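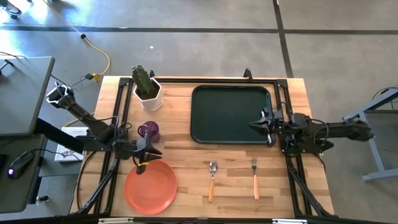
Page 4 of 22

Two-finger grippers on a bimanual setup – Ranmont vs Disex

mdespres
27 September 2021
ok so both arms are on the table now, black fingers left and right. Task is setting a place, plate, cup, fork, spoon. Plate is fine. Cutlery is the problem. Flat on wood the spoon handle gives the fingers nothing to get under. Ran the Ranmont fingers 48 times on the spoon, 22 clean picks. Want to try Disex tips next, anyone got numbers?

tolleck_fan
Disex tips are softer, they fold under a fork. Wouldn't bother. Your problem is approach angle, come in tilted and pinch across the handle.

ngagnon
Disagree. Tilted works till the wrist hits the table. We lost a Disex tip that way but the soft ones did pick up forks, every time we closed slow.

mdespres
how slow is slow

ngagnon
700 ms full close. Petrenko controller, default gains.
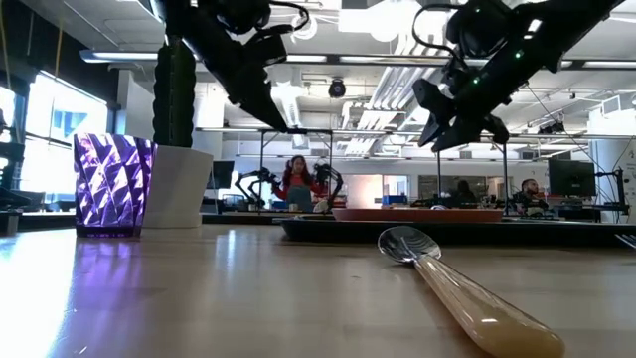 mdespres
Tried the tilt anyway. Better on the spoon, worse on the cup, the facets make teh fingers slide round before they grip. Also wondering about camera placement. From up top I can't judge finger height at all, from low down I can but then the shiny tabletop throws window light everywhere and the depth goes to mush.

tolleck_fan
Matte mat. Done.

mdespres
mat changes the task tho, whole point is bare wood

ngagnon
Keep the wood, keep the low cam, turn exposure down and lock it. Auto exposure near windows is hopeless. And don't change tips and camera in the same week or you wont know which one helped.

tolleck_fan
Still say rigid tips. Soft ones wear out, then you're recalibrating again.

mdespres
Locking exposure first, then Disex. Will post the pick counts – same spoon, same 48 tries.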